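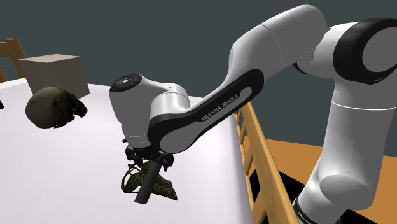 Graletti says the soft fingers can't be sold without the mounting plate, and that the plate price on the first quote was a mistake, so could we please ignore it and use the new one. Fine. New one is 216 dollars. Per plate. And I asked for two because there's supposed to be a spare, so that line doubles before I've even had breakfast.

Spreadsheet open since 6 a.m. Coffee cold.

Where we are: the plan for Umenach is still one arm, one table, small stuff with awkward edges. Leaves, trinkets, anything thin that sticks out in four directions. Everything done in simulation so far, white table, the usual bits scattered on it, the Franka arm reaching over. Simulation is free, more or less. It's the step after that I have to put numbers on and I keep putting it off.

Went through the leafy plant runs again. Broad leaves fanning out past the fingers, stems curling off to the other side. I look at that and think wider fingers, then I look at the price of wider fingers. A real plant would bend and shed and generally be a nuisance, the model doesn't tell me anything about that. So do I budget for breakage? Put down a line called "test objects, replaceable" and left the amount blank. Must not forget it's blank.

Called Policarpio at lunch about the table. They will do a white top, matte, but not in the depth I want unless it's custom, and custom means August. Could live with standard depth if the arm base goes on its own stand next to it. Then the stand needs a price. Then the floor needs looking at, can it take a stand bolted down, building people need to be asked. Every cheap thing drags a second thing behind it.

Order I'd buy in, if it was only up to me:
stand and table first, because they're dull and slow
then the arm
fingers and plates
lighting
spare everything, if anything's left (there won't be)

Orkmont wants the arm ordered first. Their argument is that the arm price only holds for this quarter. My argument is that an arm in a crate with nowhere to bolt it is a very expensive box. Wrote that in an email, deleted it, wrote something nicer.

Lighting. Everything in the sim is lit so evenly, bright flat table, hardly a shadow on it. Our room has one window on the wrong side and tubes that buzz. Diffuse panels, Graletti has a set for 700, which I had down as 500-something from memory and memory was wrong. Could try blinds and a cheap lamp for the first month. Would rather not. Bad light will eat weeks and then we'll buy the panels anyway.

Afternoon on the brooch. Two leaves joined at the stem, gold veins, metal vine thing coiling off the one side. Lovely object and horrible to plan for. What part do you grab? The rim is thin. The vine is all loops. Standard black fingers are chunky next to something like that, which is exactly the case for the narrow tips, and the narrow tips aren't in the quote at all. My fault, I left them off thinking the plant was the hard one. Asked Graletti to add them. No answer by 5.

Also need to decide if real jewelry gets used or printed copies. Printed is safer for insurance, but then the weight is wrong and so is the surface. Maybe one decent metal piece from a flea market and the rest printed. Who signs for a flea market reciept though. Accounts will love that.
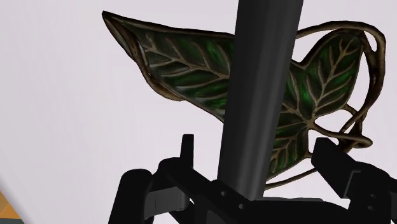
Evening, money again

Redid the sheet from the top. Took out the second camera mount, put in narrow tips at a guess. Took out the training day. Put the training day back in, because last time we skipped it we paid for it in phone calls. Shipping from Policarpio is 223 and that's to the loading dock only, up the stairs is extra. Didn't ask how much extra. Tomorrow.

Service contract: leaning no for year one. Orkmont leaning yes. If they want it they can find it out of the Orkmont half, I'm going to say so in the meeting, politley.

Still open:
plates, one or two
narrow tips, real price
floor, can we drill
test objects, STILL BLANK
who is in when the truck comes

Draft goes out before noon whatever state it's in. Save a copy first, the version on the shared drive has last week's plate price in it. Phone's at four percent and the charger is at the office. Bed.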